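4.3 Evacuation and suspicious item alarm - Furkero 801 panel

Read 4.1 first. Settings below are for retail and warehouse sites. Panel must be on firmware 5 or later.

Setting the code

1. Unlock the panel door. Key stays in.
2. Press MENU, then ALARM TYPES.
3. Scroll to SUSPICIOUS ITEM. Not FIRE. Fire opens every door on the site, this one dosen't.
4. Enter the manager PIN twice.
5. Choose a message. Default is voice message 2, no siren.
6. Set the hold time. 300 seconds is factory. Max is 2000.
7. Press SAVE and wait for the double beep.

Note: no double beep, nothing saved. Start over at step 2.

CAUTION: Do not use two-way radios or cell phones next to the item. Use the wired call point at the nearest exit.

Zones

8. Go to ZONES. Each call point shows up by number.
9. Tick the zones that clear first. Usually the zone with the item plus the ones either side.
10. Leave the parking lot speakers ON. People need to hear where to go.
11. Staff-only areas need there own zone. Stockroom, loading dock, machine areas.

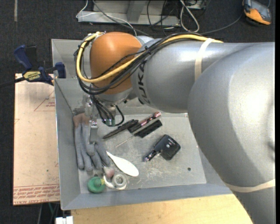

Fig. 4-3. KUKA arm over bin of small objects.

12. Press SAVE again. Zones save separate from the message.

Note: sites using Andora door controllers, set the doors to EXIT ONLY before testing. See 6.2.

Test

13. Tell the monitoring center. Then press TEST, not ACTIVATE.
14. Walk every zone. Message should be clear at the exits.
15. Write the result in the log, page 5.

CAUTION: Only reset after police give the all clear. Reset needs both PINs.

Lomham Alarm Systems. Rev. March 21, 2019. Replaces the December sheet.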